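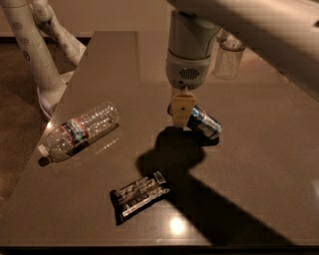
The case for a dull blood fridge

Sep 1, 2026

Our district hospital at Tamihana has a new blood analyser. It came with a ribbon, a marquee and three speeches, the longest of which thanked the weather. I have no quarrel with the analyser. My quarrel is with the fridge next door to it, which is old, hums in a minor key and has never had a ribbon in its life.

Blood has to be kept cold, and kept cold steadily. Everyone who works in a hospital knows this, and so does everyone who has ever owned a prawn. Yet when money arrives it goes to whatever can be unveiled. You can't unveil a service contract. A minister can't cut the tape on a spare compressor, or could, but the local paper wouldn't send anyone.

In January the power went off at the Okent clinic for 5 hours. The generator started, thought about it and stopped. Staff packed the stock into cool boxes and drove it to Tamihana, where a shelf had to be cleared at some speed. I'm told it was done well. I'd have liked it better if the skill hadn't been needed, and I notice that the generator is the same generator.

The board's answer is an app. It is called Vasico, it is supplied by a firm named Koltenent, and it will text donors to tell them when they are next due. The last newsletter said 2,846 people had signed up, in a typeface I had previously seen only on wedding invitations. Good for them. I signed up too, and have been thanked four times for a donation I haven't yet made.

But a donor who turns up needs a chair, a nurse, a biscuit and a cold place for the bag to go afterwards. Last spring the mobile session at Okent shut its list at 65 names for want of staff, with people still waiting on the steps. Texting them all again in a few weeks seems a bold sort of apology.

I'd like the board to spend a year on boring things. Replace the fridge. Test the generator under load, every month, and pin the result up where visitors can read it. Pay for a second nurse at the mobile sessions. If the hospital can find 200 chairs for an opening ceremony, it can find two more for people willing to roll up a sleeve.

And if there must be a ribbon, tie it round the compressor. I'll come and clap. I'll even bring the prawns, provided somebody has checked the temperature.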